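寄付募集論 第4回 講義ノート
お礼状と活動報告をどう書くか

2020年9月25日の授業分です。欠席した人から「ノートだけ先にください」と言われたので、いつもより早く載せます。しゃべったことを後から打ち直しているので、話が飛んでいるところはご容赦ください。板書の図は省きました。

前回の宿題について先にひとこと

募集チラシの添削、全員分返しました。赤が多くてびっくりした人もいると思うんですが、私の赤は半分くらい「ここ好きです」という線なので、落ち込む前に余白のコメントを読んでください(波線がほめている線、二重線が直してほしいところです)。いちばん多かった二重線は、振込先が裏面にしか書いていないもの。チラシは冷蔵庫に貼られます。貼られたら裏は見えません!表に書きましょう。

それから、締切日を書かずに「随時受付中」としていた人が何人かいました。随時でもかまわないんだけれど、読んだ人はたいてい「じゃあ来月でいいか」と思って、そのまま忘れます。私もそうやって何枚のチラシを台所でなくしたかわかりません。

1. 今日の話はどこに位置するか

前回までは、まだ寄付していない人にどう声をかけるかという話をしてきました。今日はその後ろ、もう寄付してくれた人に何を送るか、です。地味です。教科書でも章の終わりに数ページあるだけで、私が学生のころの先生は「各自読んでおくように」で済ませていました。

でも実務に出ると、机に向かっている時間のかなりの部分がこれなんですよね。募集のキャンペーンは年に一度か二度。お礼状は入金があるたびに出します。だから今日はたっぷり一コマ使います。

扱う文書は次の四つです。

・受領のお知らせ(お金が届きました、という連絡)
・領収書
・お礼状
・活動報告

この四つをごっちゃにした手紙が世の中にはとても多いです。一つの封筒に入れるのはかまいません。一枚の紙の中で混ざると読みにくくなる、という話をこれからします。

2. Ristdaleの事例

今日の事例はRistdaleの地域基金です。病気で長く学校を休んでいる子どもの家庭に、交通費と付き添いの人の宿泊費を出している小さな基金で、専従の職員が一人、Gunnel Bakkeさんという方です。私は何年か前に、冊子づくりを手伝ったのがきっかけで帳簿まで見せてもらうようになりました。授業で使う許可はもらってあります。

基金の名簿には707人の名前があります。そのうち、ある年の募集で実際に寄付してくれた人が463人。お礼状はその463人全員に送られていて、ここまでは立派です。

で、そのお礼状なんですが、配布資料の1ページ目を見てください。書き出しが「拝啓 時下ますますご清祥のこととお慶び申し上げます」(にあたるむこうの決まり文句)で、次の段落が理事会の構成の変更、その次が基金の沿革、そして最後の一行に「ご寄付ありがとうございました」。いくら受け取ったかはどこにも書いてありません。

Bakkeさんに「これ、読んだ人から何か返事は来ましたか」と聞いたら、しばらく黙ってから、住所変更の連絡なら来ました、とのことでした。笑ってしまったんですが、笑いごとでもないんです。

翌年の書き直し版が資料の2ページ目です。書いたのはBakkeさんと、当時手伝いに入っていたSixten Solbergさん。違いを自分で三分くらい見比べてから、次の節に進んでください。授業では隣の人と話してもらいました。

出た意見をそのまま並べておきます。

・一行目にお礼がある
・金額が書いてある
・何に使ったかが一つだけ書いてある
・署名が手書き
・理事会の話がない
・短い。とにかく短い
・前のほうが格式があって好き(一人だけ。でも大事な意見なので後で戻ります)

書き直した年は、返事が95通来たそうです。葉書もあれば、振込用紙の通信欄に二言三言書いてあるだけのものもあって、全部「返事」に入れた数え方です。これをもって書き直しのおかげだと言い切るのは危ないですよ。その年は募集の時期も変えているし、地元の新聞に載ったりもしています。レポートで使う人は、そこをちゃんと書いてください。ここを書き落とすと私は点を引きます。

3. お礼状の組み立て

私がすすめている順番を書いておきます。唯一の正解だとは思っていません。慣れるまではこの順で書いて、慣れたら崩してください。

(1)お礼。一行目に置きます。
(2)いつ、いくら受け取ったか。
(3)使いみちを一つだけ。
(4)次の連絡がいつごろ来るか。
(5)書いた人の名前と、つながる電話番号。

(2)について質問が出ました。「金額を書くと生々しくないですか」。気持ちはわかります。日本でこの授業をすると毎年聞かれます。ただ、振り込んだ側は、ちゃんと届いたかどうかが気になっているんです。とくに初めての人。2000クローネを窓口で払い込んで、半月たって「このたびはご厚志を賜り」とだけ書いた紙が来ても、届いたのか、誰かの分と取り違えられていないか、わからないままなんですね。お礼状の本文に書くのがどうしても気になるなら、同封の領収書を見てもらうように一言添えておけば十分です。

(3)は、一つだけというのがみそです。書きたくなるのはわかるんですよ、こっちは一年がんばってきたわけですから。でも五つ並べると、読む人の頭には一つも残りません。Ristdaleの書き直し版では、付き添いのお母さんが病院のそばに二晩泊まれた、という話だけが書いてあります。名前も病名も出てきません。それで足りています。

(4)は忘れられがち。「12月に報告書をお送りします」と書いておくと、届いたときに開けてもらえます。書いた以上は送らないといけないので、自分への締切にもなります(これで私は何度か泣きました)。

(5)の電話番号は、代表番号だけだとまず使われません。Bakkeさんは自分の机の番号を書いていて、かかってくるのは月に二、三本だと言っていました。怖がるほどは鳴らないようです。

4. 書いてはいけないこと、書くときに気をつけること

ここは早口になってしまったので、ノートでは少し補います。

まず、支援を受けた人の特定につながる情報。名前を伏せても、町の名前と学年と病名がそろえば、地元の人には誰のことかすぐにわかります。小さな町ではとくにそうです。伏せ字にしたから大丈夫、と思わないこと。本人やご家族の了解をもらうときも、「載せていいですか」と口で聞くだけで終わらせず、載せる文章そのものを見てもらってください。見てもらうと、たいてい一か所は直しが入ります。直しが入るのはいいことです。

次に、すぐ次のお願いをしないこと。お礼状の二段落目で「引き続きのご支援を」とやると、お礼が前置きに見えてしまいます。これについては意見が割れていて、授業でも紹介したHjørdis Vikさんは、用紙を同封するくらいはしてもいい、入っていないと困る人もいる、という立場です。年配の寄付者が多い団体だと、たしかに用紙が入っていないと電話がかかってくるんですよね。私の考えは、同封はよし、文中で触れるのはなし、くらいのところです。皆さんは皆さんで決めてください。

それから、誇張。「あなたのご寄付が命を救いました」。本当にそうなら書いていいです。交通費の補助で命を救ったと書くのは、言いすぎ。付き添いの人が電車に乗れた、で十分にいい話だと私は思います。

最後に、謝りすぎ。「わずかばかりの報告で大変恐縮ですが」「お忙しいところ恐れ入りますが」が一枚に三回出てくるお礼状を、私は自分で書いたことがあります。今読むと、何に謝っているのかまったくわかりません。
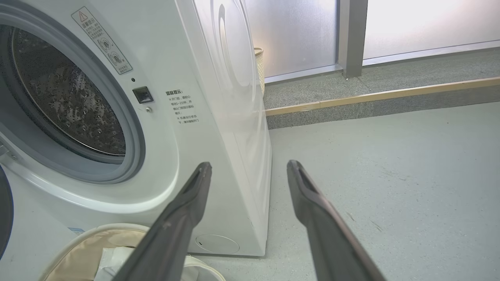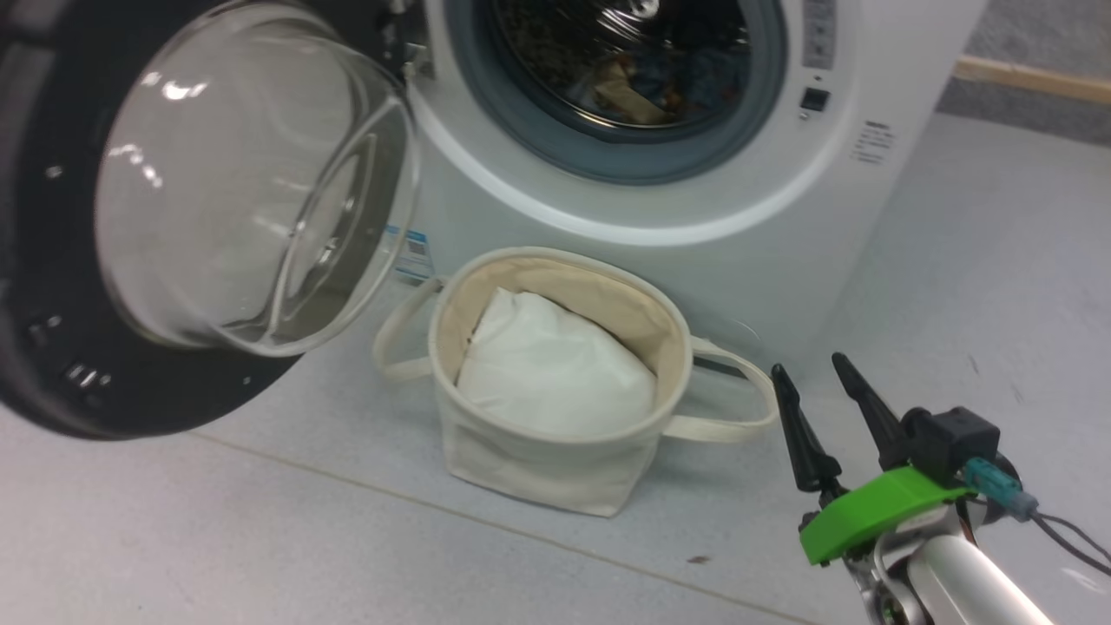
5. 活動報告は誰のために書くか

さて後半です。お礼状は一人に宛てて書くもので、活動報告はみんなに宛てて書くもの。ここで急に文章が硬くなる人が多いです。「事業の実施状況について以下のとおり報告する」みたいな。

硬くなる原因のひとつは、報告書を理事会用の資料と兼用しようとすることにあります。理事会が知りたいことと、寄付した人が知りたいことは重なりますが、同じではありません。理事会は予算と実績の差が見たい。寄付した人は、自分のお金がどこへ行ったか、それから、ちゃんとした人たちがやっているのかどうかを見たい。後のほうは、はっきり口に出して聞かれることは少ないけれど、みんな見ています。

授業では、OndenとWonachという二つの団体の報告書を回覧しました。どちらも子どもの支援をしていて、規模も似ています。Ondenのほうは会計の表が1ページ目にどんと来て、本文は後ろ。Wonachは本文が先で、会計は最後の見開き。どちらが読みやすいか手を挙げてもらったら、きれいに割れました。

おもしろかったのは、Ondenに手を挙げた人の理由です。「最初に表があると、隠していない感じがする」。なるほどと思いました。私はずっとWonach派だったんですが、この意見を聞いてちょっとぐらついています。表の作り方が丁寧なら、先頭に置くのは悪くないかもしれません。

会計のページで最低限ほしいものを書いておきます。

・入ってきたお金の内訳(寄付、助成金、物品販売など)
・出ていったお金の内訳
・翌年に繰り越した額と、その理由
・事務にかかった費用

四つめを小さな字で書く団体があります。気持ちはわかるんですけど、小さくすると、かえって目が行きますよね。郵便代も印刷代もかかるのは当たり前で、読む人だって封筒に切手が貼ってあるのを見ているんです。ふつうの大きさの字で、何に使ったかを一行添えて書きましょう。

繰越の理由については、Engebretsenの奨学基金の例を読み上げました。募集が思ったよりうまくいって、その年度の対象者だけでは使い切れなかった。こういうとき、黙って繰り越すと「余っているなら、もう寄付しなくていいか」と思われます。Engebretsenの報告書には、来年度の対象を一学年広げること、そのために残したことが三行で書いてあります。資料の4ページ目の下のほうです。見落としやすいので線を引いておいてください。

6. 使いみちが変わったとき

これは質問票で二人から来ていたので、予定になかったんですが取り上げました。

バスを買うために集めたお金で、バスが買えなくなった。たとえば値上がりして足りないとか、寄贈してくれる会社が出てきたとか。このときどうするか。

答えからいうと、決める前に知らせるのが基本です。決めた後に知らせると、どんなに良い使いみちでも揉めます。知らせる相手は、その目的で寄付してくれた人全員。何を知らせるかというと、何が起きたか、こちらはどうしたいと考えているか、返してほしい人はどう言えばいいか。三つめを書くのが怖いという声がありました。怖いですよね。でも書いてください。それに、国や地域によって法律上の扱いが違います。日本の場合は配布資料の最後に参照先をまとめてあるので、実際に当たった人は自己判断せずに、所轄のところに必ず確認すること。私は法律の先生ではないので、ここから先は責任が持てません。

Agnes Brekkeさんの手紙を資料の5ページ目に入れました。楽器を買うための募金だったのに、学校の音楽室が使えなくなってしまったときのものです。言い訳がなくて、でも冷たくもなくて、私はこの手紙がとても好きです。とくに二段落目。「まだ何も買っていません」と最初に言い切っているでしょう。読む人がいちばん先に知りたいのはそこなんです。

募集の段階で「目標額に届かなかった場合、または超えた場合は、同じ目的の範囲で使わせていただきます」と一文入れておくのも手です。前回のチラシの宿題でこれを書いていた人が一人いました。波線を引いておきましたよ。

7. 格式のある手紙はだめなのか

2節で出た「前のほうが格式があって好き」という意見に戻ります。

これは、だめではないです。相手によります。会社の代表者宛て、宗教法人宛て、それから故人の遺志による寄付でご遺族に送る場合。こういうときは、くだけた短い手紙だと軽く見えることがあります。時候の挨拶も入れていいし、縦書きの便箋でもいい。

ただ、格式を保ったままでも順番は変えられます。挨拶のすぐ後にお礼を置く。沿革は別紙にする。これだけでずいぶん違います。Britt-Marie Holmgrenさんという、遺贈の手紙ばかり長年書いてきた方の文例が6ページ目にありますが、文体はかなり古風なのに、四行目までに必要なことが全部入っています。声に出して読むとわかりやすいので、家で一度読んでみてください。家族に変な顔をされるかもしれませんが。

ご遺族宛ての場合に一つだけ。封筒の宛名、お願いだから二回確認してください。亡くなった方のお名前でお礼状を送ってしまう事故が、名簿をそのまま印刷に回すと起きます。これはもう、取り返しがつきにくいです。

8. 授業後に出た質問

お礼状はメールでもいいか、という質問。
いいと思います。速いのがいちばんの長所なので、入金を確認したらすぐ送れる形にしておきましょう。件名に団体名を入れるのを忘れずに。ないと迷惑メール行きです。紙でほしいという人は必ずいるので、名簿に「紙希望」の欄を作っておくと後が楽です。

手書きの署名を何百枚もするのは現実的か、という質問。
Bakkeさんは夕方に少しずつ、何日かに分けてやったそうです。私は印刷の署名でもいいと思っています。その代わり、一言だけ余白に書き足せる相手には書き足す。去年も寄付してくれた人とか、通信欄に何か書いてくれた人とか。

匿名の寄付にはどうお礼を言えばいいか、という質問。
会報や掲示板に出すくらいしかないんですが、金額と日付を書いておけば、本人にはわかります。ただし、目立ちたくなくて匿名にしているかもしれないので、あまり大げさにしないで。探そうとするのはやめましょう。

物でもらったときのお礼は、という質問。
順番は同じで、金額のところを品名に替えます。時価を書くかどうかは領収書の話になるので、次回やります。

次回までの課題

資料1ページ目の「古いほうのお礼状」を、(1)から(5)の順で書き直してください。A4で一枚、字の大きさはふつうで。宛先は次のどちらかを選び、欄外に書いておくこと。

A 初めて2000クローネを寄付した個人
B 毎年寄付をしてくれている地元の会社の代表者

余力のある人は両方やって、どこが変わったかを二、三行でメモしてください。メモのほうは字が汚くてもかまいません。

提出は研究室の前の箱へ。箱がいっぱいのときはドアの下から入れてもらって大丈夫です。前回、ホチキスを左上に斜めに留めてくれた人、めくりやすくて助かりました。次回は領収書と名簿の管理なので、教科書の7章を読んで、電卓を持ってきてください。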